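Início Cadernos Bancada Compras Inventário Contactos

Caderno de bancada, novembro
Planeamento de equipamento, segunda ronda

Retomo as contas que ficaram a meio. A primeira versão do orçamento tinha só o braço e a garra, e faltava quase tudo o que vem agarrado: base, paragem de emergência, cabos, computador de controlo, transporte, seguro. Refiz a folha com tudo em linhas separadas para se perceber onde vai o dinheiro.

Propostas recebidas até agora:

Zelter: aluguer mensal do braço com garra de dois dedos, 2,472 por mês (escrito assim na proposta, com vírgula inglesa, são dois mil e tal euros). Inclui uma visita técnica por trimestre. Não inclui a base nem a deslocação.

Udico: compra direta, preço ainda por confirmar. Prazo de entrega 70 dias a contar da nota de encomenda. Pedi que separassem a garra do braço na cotação e ainda não o fizeram.

Duman: só acessórios. Par de pontas de borracha para os dedos, 58 euros. Suporte de parede para a caixa de paragem, 361 euros, o que me parece caro para uma chapa dobrada com quatro furos. Ver se a oficina faz.

O aluguer compensa se o projeto Cirnulum ficar pela primeira fase. Se passar à segunda, a compra ganha ao fim de pouco mais de um ano, mas isso depende do preço da Udico e de quanto custar a manutenção depois da garantia. Deixei a célula em branco na folha. Prefiro não meter lá um valor inventado que depois toda a gente copia.

Entretanto o trabalho continua em simulação, que é também o que vai decidir o tamanho da base. As tarefas do Cirnulum são todas em divisões pequenas: casa de banho, despensa, canto de cozinha. O modelo que temos carregado é o Franka, e é com ele que estou a ver os alcances.

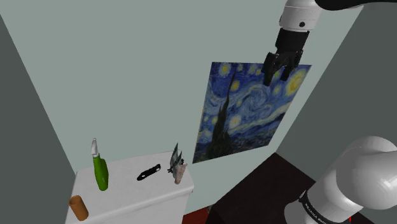
O problema nos cantos é sempre o mesmo. A garra chega, mas o resto do braço precisa de espaço para dobrar, e com a base fixa há posições em que as paredes limitam muito o cotovelo. Antes de pedir cotação da base quero correr as mesmas tarefas com três alturas diferentes e anotar quais falham por alcance e quais falham por colisão. Se a diferença for pequena, fica a base fixa, que é mais barata e não precisa de calibração cada vez que se muda de sítio.

Segundo ponto, a garra. Dois dedos chegam para frascos e copos. Para peças baixas e deitadas sobre uma superfície lisa tenho dúvidas, os dedos têm de descer muito e sobra pouca folga. Aí as pontas da Duman podem ajudar. Pôr dois pares no orçamento, um de reserva.

Terceiro, a placa gráfica. A máquina atual corre uma cena de cada vez sem se queixar. Com várias em paralelo fica sem memória e é preciso reiniciar. Não sei se isto cabe na rubrica de equipamento ou se vai para informática. Perguntar à administração antes de fechar a folha, da última vez foi devolvida por causa disto.

Quarto, o espaço. A sala do fundo tem tomada própria mas o chão não está nivelado. Medir antes de encomendar seja o que for que aparafuse ao chão. Confirmar também a largura da porta, incluindo a caixa de transporte.

Por fazer:
- insistir com a Udico na cotação em separado
- perguntar à Zelter se o aluguer pode parar em agosto
- pedir à oficina um preço para o suporte de parede
- três alturas de base em simulação, mesmas tarefas, mesmos objetos
- medir o desnível e a porta
- rubrica da placa gráfica

Nota das 17h: a Zelter respondeu. Pode parar um mês por ano, com aviso prévio por escrito, mas o mês parado acrescenta-se ao fim do contrato. Muda pouco as contas do total, muda o calendário. Atualizei a folha. A visita técnica também passa a ser marcada por nós e não por eles, o que é melhor.

Falta ainda ver quem fica com o seguro durante o transporte.

Entradas recentes
Planeamento de equipamento, primeira ronda
Cablagem da bancada 2
Lista de material em falta
Cirnulum: tarefas da primeira fase
Arrumação do armário de ferramentas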